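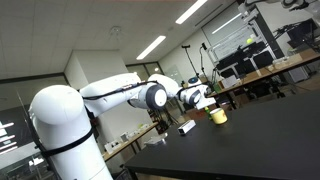 6 minute read

Drivora Park to Open Imrie Lodge Resort in January

September 11, 2024

Drivora Park has confirmed that Imrie Lodge, the first hotel to be built inside the park boundary, will receive its first overnight guests in January. Reservations open to season pass holders this month and to the general public once the pass holder period has closed.

The lodge has 300 guest rooms on four floors and stands on the north shore of Tando Lake, a short walk from the Darar Valley section of the park. Until now, visitors staying more than one day have used hotels along the highway and have come in each morning through the main parking areas. Guests of the new lodge will have their own entrance, which leads to the lakeside path and from there to the Darar Valley gate.

Construction of the building is complete. Work continues on the landscaping, the boat landing and the interior of the smaller of the two restaurants. The park has stated that all three will be ready by opening day, with the exception of the planting along the west terrace, which will be finished in the spring when the ground allows.

Rooms and rates

Rooms are offered in 4 categories. Standard rooms face the park road and sleep up to four guests in two queen beds. Lake rooms have the same layout with a balcony on the water side. Family rooms add a separate sleeping area with bunk beds and sleep up to six. A small number of suites on the top floor have a living room, a kitchenette and a dining table.

Every room has a refrigerator, a coffee maker, a safe and a bathroom with a separate sink area. Cribs are available on request at no charge but must be added to the reservation before arrival, as the supply on each floor is limited. Rooms with roll-in showers, lowered counters and visual door alerts are available in each category and may be booked online in the same way as any other room.

Nightly rates will vary by season and will be shown in full, with taxes and the resort fee included, before a guest is asked for payment. The resort fee covers wireless internet, use of the indoor pool, lake path lanterns in the evening and the shuttle to the main gate. Parking is charged separately. One vehicle per room may be parked in the lodge lot, and additional vehicles will be directed to the general lot at the daily rate.

A two-night minimum stay will apply on weekends and during school holiday periods. Single-night stays may be booked on other dates, subject to availability.

Park admission and early entry

Park admission is not included in the room rate. Guests may add tickets at the time of booking or at any point before check-in, and season pass holders may link their passes to the reservation so that the room key will also open the turnstile. Guests who have bought tickets elsewhere should bring them to the front desk, where they can be linked in the same manner.

Lodge guests with valid admission may enter through the Darar Valley gate one hour before the park opens to the public. During this hour the following will be in operation: the Darar Runaway coaster, the valley carousel, the log boats (weather permitting) and the children's play area at the foot of the hill. The remainder of the park will stay closed until the posted opening time. Early entry is available on each morning of a stay, including the day of departure.

The Darar Valley gate is staffed only during park hours and the early entry period. Guests returning after the park has closed should use the lakeside path, which is lit, or the shuttle from the main gate - the last shuttle departs one hour after closing.

Dining

The main restaurant, Tando Table, is on the ground floor and seats guests for breakfast and dinner. Breakfast is a buffet. Dinner is served from a menu that will change with the season, and reservations are advised for parties of more than six. A children's menu is offered at both meals.

The smaller restaurant, the Boathouse, will serve sandwiches, soups and baked goods from midday until late evening and does not take reservations. Orders may be collected at the counter or, in fair weather, brought to the deck overlooking the landing. Guests with food allergies are asked to speak with a member of the kitchen staff on arrival. A printed list of ingredients for each dish will be kept at both restaurants.

Visitors who are not staying at the lodge are welcome at either restaurant. They will need valid park admission if they arrive through the Darar Valley gate. There is no public vehicle access to the lodge entrance, and dining guests without a room should plan to park in the general lot.

Changes for day visitors

Several changes will affect visitors who do not plan to stay overnight. The picnic ground on the north shore, which closed when construction began, will not reopen in its former location. A replacement with covered tables has been laid out beside the old mill pond and is already in use. Outside food continues to be permitted there, and at no other location within the gates.

The lake train will resume its full loop in January. It has run on the shortened southern section during the work, with trains returning from the halfway platform. When the full loop is restored, a new stop will open at the lodge. Passengers boarding at that stop will be asked to show a room key or a park ticket.

The stretch of the lakeside path between the boat landing and the lodge will be open to all visitors during park hours and to lodge guests only after closing. Bicycles are not permitted on any part of the path. Strollers and wheelchairs can use the full length, and the steep section near the footbridge has been regraded for this purpose.

Evening program

A program of evening activities for lodge guests will begin on opening night. It includes a story hour for younger children in the lobby, guided lantern walks to the footbridge and back, and board games in the reading room. These are free of charge, although places on the lantern walks are limited and must be reserved at the front desk on the day. Children under twelve must be accompanied by an adult at all activities.

Fireworks shows will continue on their present schedule. Guests in lake rooms should note that the display is launched from the far shore and can be heard clearly inside the building. Those who would prefer a quieter room may ask for one on the park road side.

The indoor pool is reserved for lodge guests and will be open from early morning until late evening. There is no lifeguard on duty. Towels are provided at the pool and should not be taken from the rooms.

How to reserve

Season pass holders may book during the priority period through their online account. The priority period ends at the close of the month, and any rooms that remain will be released to the public at that time. Bookings may be made on the park website, by telephone or in person at the guest services window inside the main gate. Stays may be reserved for any date from opening through the end of the summer season.

A deposit equal to one night's stay is due at booking. Reservations may be changed without charge, subject to availability and any difference in rate. A full refund of the deposit will be made if the reservation is canceled at least 31 days before arrival. After that date the deposit will be kept, but it may be applied once to a new stay within the same calendar year. Tickets added to a reservation are refunded in full if they have not been used.

Check-in begins in the late afternoon and check-out is at midday. Guests who arrive before their room is ready may leave luggage at the bell desk and use the park, the pool and both restaurants. Luggage may also be held on the day of departure until the park has closed.

Pets are not permitted at Imrie Lodge. Service animals are welcome in all areas, and a relief area is provided beside the lodge lot. The kennel at the main gate remains open during park hours but does not offer overnight boarding.

Smoking is not permitted in any room, on any balcony or on the lakeside path. A designated area is located at the east end of the parking lot.

The exact opening date, together with a full calendar of rates, will be posted on the park website before the public booking period begins. Pass holders who reserve before the date has been posted will be contacted by email and may move their stay or receive a full refund if the date does not suit them.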